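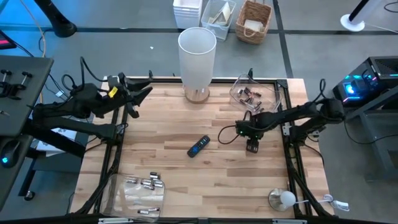 I've been hauling the Foko roll-top travel bag around since May, and my shoulder has opinions.

The short version: it's a good bag for people who pack like adults. I had it on a two-week loop of small motels and one bed and breakfast where the stairs were basically a ladder with carpet. It swallowed my clothes, my boots and a hardback I never opened. The 50 liter size is the one I bought, and it went in the overhead bin on every flight but one. On that one the gate agent looked at it, then at me, and reached for the tags.

The zippers are great. The straps are less great. They tuck behind a flap that takes me 8 tries to close, and by then whoever is behind me in line has aged visibly. Engelbert Plattner, who I travel with against all advice, has the older Nondier duffel and got his closed first every morning. He mentioned it every morning, too.

Rain was fine. We got soaked walking from the bus stop to the motel in Vesus and my socks came out dry, even the pair I'd stuffed in the outside pocket. The water bottle sleeve is a joke – mine jumped out on a hill and I watched it go for quite a while.

It cost me 62 dollars on sale. At full price I'd have kept my old suitcase with the bad wheel, the one that announces me to entire hotel hallways at 7 in the morning.

Four stars. I took one off for the flap, and I'm still thinking about the bottle.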